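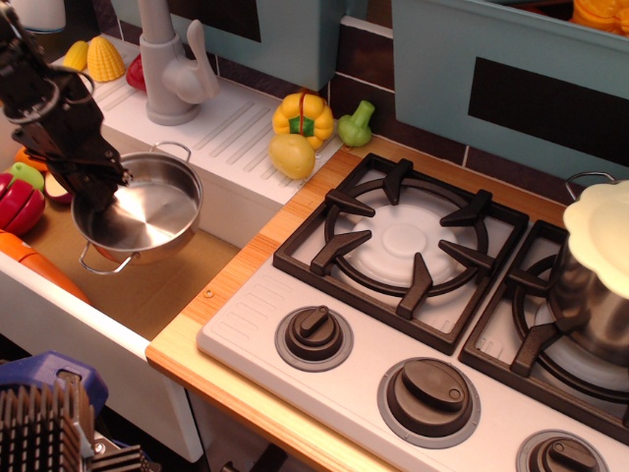 Reading time: 4 min

How to Watch a Robot Kitchen Demo Without Being Sold One

Siu-ming Lui
Sun 4 September

I have been to enough open days to know how they go. You get a lanyard, somebody says "real world" a lot, and an arm does something to a piece of fake food while people hold their phones up. Then you go home and tell a friend that robots can cook now. The Malport open day had a toy sink, a toy stove and a metal pot, and plenty of people left saying exactly that.

So this is a guide to getting something out of a visit like that one. You don't need to know any programming. You do need to be willing to stand in one spot for a while and be slightly annoying.

Step 1. Go before the crowd does

Doors at Malport opened on the hour and the first group was 14 people, which is a good size. You can get near the table and hear the answers. By the afternoon groups were up to 35, and from the back row you are watching a screen. If you have to book a slot, book the first.

Step 2. Look at the set before you look at the arm

The arm is what everybody stares at. Give the rest of it two minutes first. What is in the sink? At Malport it was toy food, mostly on the left side of the basin: a red apple in halves, a long orange carrot, a few other bits. The pot was small and round, with two thin wire loops for handles. There was a bigger stock pot over on the stove with a scalloped lid like a flower.

Now ask yourself what a real sink has that this one doesn't. Grease, for a start. Forks. A sponge that has seen things. A shiny pot is a fair test in one way, as I understand it, because reflections can confuse a camera. But a sink with a flat tan floor and a few toy vegetables is a long way from mine on a weeknight.

Step 3. Find out who is deciding

This is the big one. Ask: "Is a person driving it right now?" Ask it in those words. "Is it autonomous?" gets you a speech.

Our guide, Kai Kleinschmidt, gave me a straight answer, and I'll give him credit for it. The morning runs were driven by a colleague, Mercy Gachanja, using a hand controller from behind a divider. The afternoon runs were the software they call Bolo, working by itself. Both were billed on the schedule as "kitchen manipulation." I heard a man next to me praise the morning robot for being so careful. He was praising Mercy.

Step 4. Watch the whole run

One attempt goes from the moment the arm starts moving to the moment it stops and somebody resets the table. Don't leave at the good part. With a pot, the good part is when the jaws close on the rim. You also want to see whether it comes up level, where it gets put down, and whether a hand reaches in to help.

Write each attempt on one line. I use three words: done, helped, failed. A pot that gets nudged into place by a staff member goes under helped, however small the nudge.

Step 5. Keep your own tally

I stayed for 36 attempts by Bolo at moving the small pot out of the sink. Clean ones: 14. I was told at the desk that it "usually gets it." Fourteen out of 36 isn't usually, and I said so, and Štefánia Kuruc at the desk said they'd had a better week before. Maybe they had. I wasn't there that week.

Step 6. Ask for one small change

Pick something modest. Could you turn the pot so the handles point another way? Could the carrot go on the other side? A polite request gets a yes more often than you'd think — they turned the pot for me. Two runs with the handles turned, both failed. Two is too few to prove anything and I'm not claiming it does. I would still like to have seen ten.

If the answer is no, write that down too.

Step 7. Ask what it costs to reset

Somebody has to put the vegetables back. At Malport that was Yi-chun Liu, who did it for every single run I watched and never got a mention in the talk. Ask how many people it takes to run the demo for an hour, and compare that with how long you would need to take a pot out of a sink.

Step 8. Read the handout last

Mine said the system "handles everyday kitchen tasks." Having seen the runs, I'd cross out "everyday" and put the "s" on tasks in brackets. Reading it first would have put the claim in my head before the evidence.

What to bring

Notebook and a pen that works standing up
Water
A watch with a second hand
Comfortable shoes (concrete floor, few chairs)

Would I go again? Yes, to the next one in Fumarberg, if they let visitors stay past the scheduled slot. I've asked. I'm told somebody will write back.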